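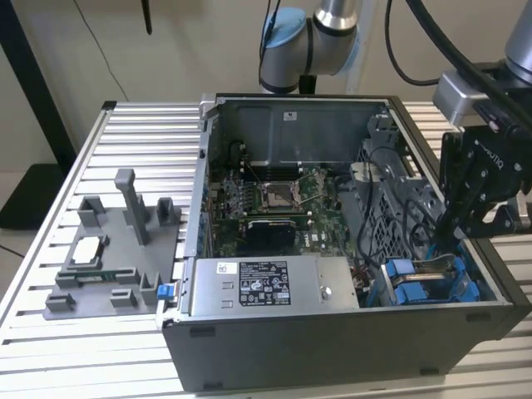
Chepkoech Waweru asked after the last session whether you really have to learn the names of all the parts before you're allowed to pull any of them out. Yes, you do! But it goes quickly, and by the end of this unit you'll be saying "retention lever" at the dinner table.

Zinbridge Evening Workshop
Unit 5: Inside a Desktop Tower
Handout, Jun 12, 2019

What to bring: your notebook, a Phillips screwdriver, a grounding strap (we have spares), and this sheet.

Start with the case on its side and the panel off. Unplug it from the wall first, then hold the power button for 5 seconds. Now stop and just look for a minute. I love this moment. Everything the computer does happens on that one green board and the few things hanging off it, and it's all right there.

Find the power supply. It's the big metal box. We don't open it, ever, in this course. Follow the wires out of it instead: red is 5 volts, yellow is 12, orange (when you find it) is 3.3, black is ground. Write down where each bundle ends up, because you'll be very glad of that page when we put things back.

The CPU socket comes next. With the lever up and no processor in it, the contacts are exposed and they bend if you so much as look at them wrong. Keep fingers, sleeves and screwdrivers away. When we do fit a processor, it gets lowered straight down, no sliding, and the lever closes over it.

Now the drives. Colored plastic on a Dell is a gift to beginners! The blue bits are generally the ones meant to be touched: tabs, clips, latches.

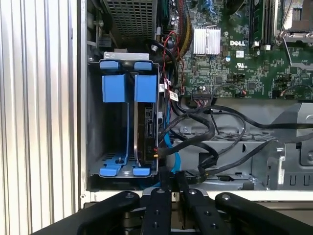
Before you squeeze any of them, take off the two cables at the back of the drive. The SATA data cable is the thin flat one, the power connector is wider, and both should be pulled by the plug and never by the wire. If a plug has a little metal spring on it, press that first. Then squeeze the clips and ease the drive out. Hold it by the sides, keep your fingers off the circuit board, and lay it on an antistatic mat.

Memory is the part people enjoy most. Push the latches outward, and the module pops up by itself. Going back in, line up the notch and press on both ends until the latches click. It takes more force than you'd think.

Small headers (fans, front panel, lights) are fiddly. Sketch them before you unplug a single one.

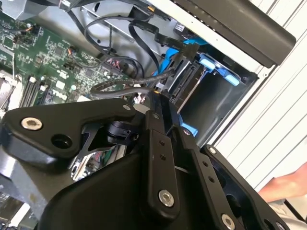

Fermín Bustos wants to know if a phone snapshot would do in place of the sketch. Take both! A snapshot is great for colors, but drawing makes you notice which way a plug faces, and loops of cable love to hide exactly the header you need.

For September: read the Voicu notes on cooling, pages 2 to 30, and come with one question.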